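Rebuilding the Kitchen Budget in a Plain Spreadsheet

The contractor's estimate came as a single figure, so I split it into lines before signing anything. Cabinet doors, hinges, flooring and labor each got a row. Quantities sit in column B, unit prices in column C, and nothing is typed into the total column by hand.

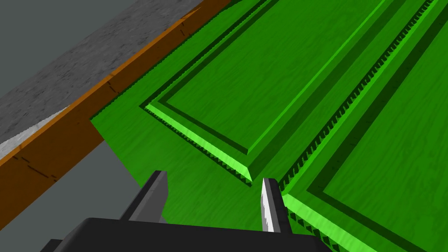

The second sheet holds quotes. Prieto priced the doors at $482 for the set, delivery excluded. Steston included delivery but billed hinges separately. I entered both in the same layout and let a lookup pull the lower one into the main sheet. Encarnación Calvo checked the formulas on Thursday and found 2 rows where sales tax was applied twice. Both are fixed.

Color finish is its own row. It changes the unit price, and folding it into the door price made the quotes impossible to compare.

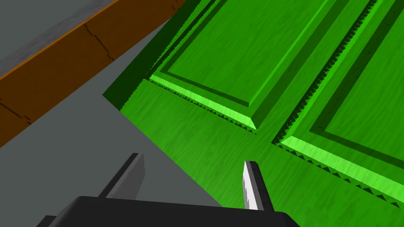

Green door, visible wood grain.

Flooring is priced by the box. The formula divides floor area by coverage per box, rounds up, then adds 3 spare boxes. Rounding before adding the spares matters if the area changes later. Deposits go on a separate sheet with the date paid, the amount and the balance due. The flooring deposit is 40 percent.

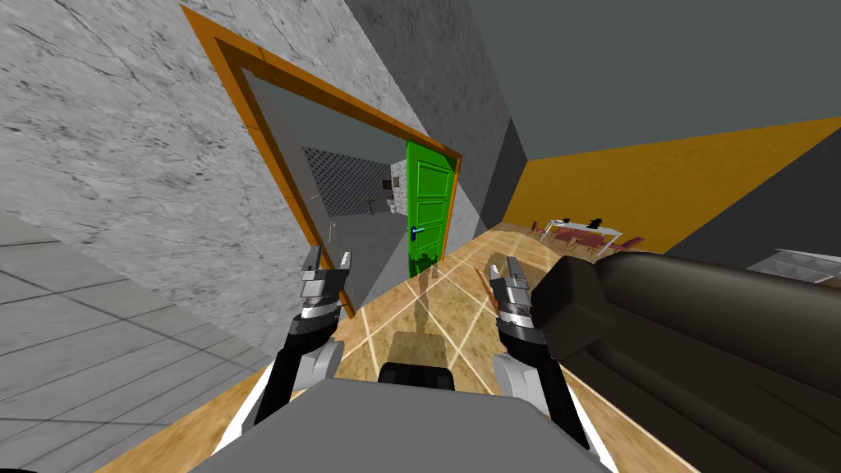 Should the contingency be a percentage or a fixed amount?
I use a percentage of the unpaid lines only, so it shrinks as invoices are settled.

The file still needs a column for return deadlines. I will add it when the hinges are ordered.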